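Ferramentas: nova versão do alinhador de trajetórias

A versão 23 do Brullano, o nosso pacote de calibração e sincronização para garras de mão, entrou no ramo principal a 25 de maio. A alteração de fundo está na estimativa de pose a partir dos marcadores fiduciais, que passa a ser feita em conjunto para as duas mãos.
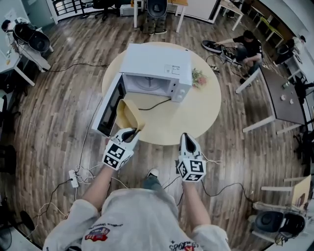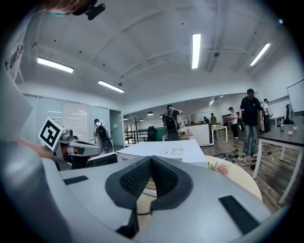

Garras de mão com marcadores fiduciais.

Até à versão anterior, cada garra era resolvida isoladamente e a transformação relativa entre as duas calculava-se no fim, por composição. O erro de rotação acumulava-se e aparecia no planeador como uma deriva lenta do punho esquerdo. O novo otimizador trata as duas poses como variáveis do mesmo grafo, numa janela deslizante de 16 fotogramas, e rejeita deteções com ambiguidade de plano antes da inicialização.

Kanyarat Chantharasri reprocessou o conjunto Asau com o código novo. Das 1194 demonstrações, 3 continuam a falhar, todas por oclusão prolongada de um dos cubos. Ficam marcadas no manifesto e são excluídas do treino por omissão.

Mudanças que obrigam a intervenção: o campo pose_rel deixou de ser escrito em disco e passa a ser calculado na leitura; os ficheiros de calibração antigos têm de ser convertidos com o script migrar_calib; o desfasamento temporal entre câmaras é agora indicado em microssegundos. Quem usa o leitor antigo do Amer deve manter-se na versão 22.

Kaisu Koivisto está a rever a interface com o controlador de impedância. A integração fica prevista para outubro. Até lá, os pedidos de correção devem ser abertos no repositório, com o registo do otimizador em anexo.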